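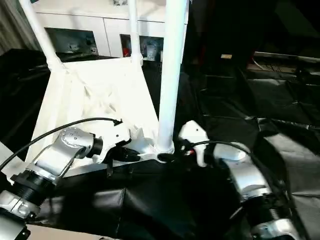

Household Goods: Sorting, Checking, Packing
Week six notes, white plastic
Skostatmont, room 207
5/22/26
S. Hervieu

Typed up fast from the board, will tidy before the test. Wood and metal were last time, cushions and fabric still to come. Bring the grey folder.

1. What counts as a "white plastic" item

Anything where the body is moulded plastic and the colour goes all the way through. Stools, routers, tubs, racks, lamp bases, soap dishes. Painted metal goes on the other sheet, even when it looks the same from across the room. Tap it if you can't tell. Salamatu asked about plastic with a metal tube inside: put it down as plastic, write "tube" in the notes column, move on.

Glossy and matte get treated differently at the wiping stage (see 4).

2. Body and uprights

We are using two words all term. Body = the broad flat part. Uprights = anything long that comes off it, whichever way up the thing happens to be. Legs, aerials, posts, handles. I know a leg isn't an upright when the stool is standing. For the sheet it is.

Why bother: in last year's marking half of the wrong answers were people arguing over top and bottom. An upturned stool and a router the right way up fill in the same boxes. Body, uprights, joints. Then the name of the item goes in at the end, in the last box, once you have handled it. Please don't start with the name. Ayuba and Nii both wrote "stand" for three different things in week four and then had to redo the lot.

Boxes in order:
Body - shape, flat or dished, ribs or no ribs
Uprights - how many, thick or thin, same length or not
Joints - collar, socket, hinge, glued
Surface - matte, gloss, marks
Loose parts
Cables
Name

3. Picking it up

Body first. Always the body. Two sides, low down, level with each other as near as you can manage.

Uprights are never handles. An aerial will fold or snap at the hinge, a push-fit leg will come out of its socket and the rest lands on your foot. Edem has the bruise.

Before lifting:
- look for a cable underneath or looped over, move it clear
- look for what's leaning on it
- decide where it is going to be put down. Clear that space first
- check overhead if the uprights are long

Then lift a little way and stop. Feel for tilt. Light plastic with tall uprights tips more easily than you expect, the weight is up where you aren't holding. If one side dips put it down again and shift your grip. Don't chase it in the air.
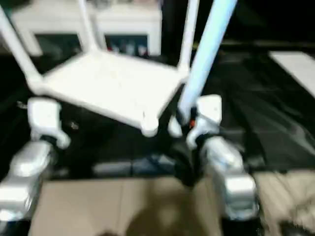 Turning over is a separate move and gets its own line on the sheet. Lift, stop, turn, stop, lower. Lots of you run these together. With flat bodies turn towards yourself so the uprights swing away from your face. Small feet and corner bumps come first to the table when you lower, so check they are all there before you let go or the thing will rock and you'll write "warped" when all it's missing is a foot.

Slow. Slower than that.

4. Wiping

Matte: barely damp cloth, straight strokes, then dry cloth. Circles leave a shiny patch that won't come out.
Gloss: dry cloth first for the grit, then damp.
Ribs: soft brush along the rib, never across.
Anything electrical: unplugged, dry cloth only, brush for the vents. If it's sticky ask me.

Specks that don't shift with a cloth are usually in the plastic. Leave them, write "specks" and stop rubbing. Smudges come off. Yellowing is age and sunlight, no cleaner in the cupboard will fix it. I have been asked about toothpaste every single year. No.

The Vesach cloths are for matte only, they're the thin ones on the left hand hook. Wash after every session, not with the mops please.

5. Joints

Most of the marks are here.

Collar - a bulge where the upright meets the body. Run a thumbnail round it. A hairline crack catches the nail before you can see it.
Socket - upright sits down into a hole. Quarter turn each way, gently. Should be snug. If it spins freely write "loose", if it won't move at all write "fixed".
Hinge - aerials mostly. Move it once through the whole range and put it back how it was. Once! Old hinges have only so many left in them.
Glued - someone mended it. Say so. A good mend isn't a fault.

Press down on the body with a flat hand, watch the joints, not your hand. On a stool a faint crease in the panel wants a second look with the lamp from the side. White line along a crease means the plastic has been stressed and it goes in the reject bay, no sitting on it to find out. A crease without the white line is generally just from the mould.

6. Loose parts and cables

Caps, feet, screws: into a paper bag, item number on the bag, bag taped inside the body where it's flat. Tape on the uprights leaves glue and they end up grey.

Cables: figure of eight, soft tie, never wound round the aerials. Adaptor stays with its router. A router with no adaptor is still a complete router for our purposes, just tick "none".

7. Packing

Uprights that come off, come off. Wrap each by itself, Tonen paper (the brown roll), and lie them along the body in the ribs if they fit.
Uprights that fold, fold flat, and a strip of card between them and the face.
Uprights that do niether: box tall enough to stand it up, crumpled paper at the corners, nothing on top. Write TALL on two sides.

Stools nest only if they are the same model. Forcing one over another splits the collars and you won't hear it go.

Sowah crates are for stacking, the open ones aren't. Heavy low, light high, electrical on its own shelf.

8. Practical test

Same tables, one item each, drawn from the bay on the day. You get 20 minutes including the sheet. Marked out of 76. Joints and lifting are the big ones, handwriting isn't marked but I have to be able to read it.

Things that lose marks every time:
lifting by an upright
name box filled in first
cable still under the item when you lift
no item number on the bag
wiping a router with the wet cloth

Things that don't matter: speed, which hand, gloves or no gloves.

For next week
Read the fabric pages. Do one sheet at home on something white and plastic with at least two uprights, upside down if you can. Nii is doing the bathroom stool, so somebody pick something else. Missing sheets from week five still owed by Edem and Ayuba, hand them in before we strat.

Questions to me at the end, I have to lock 207 straight after so be quick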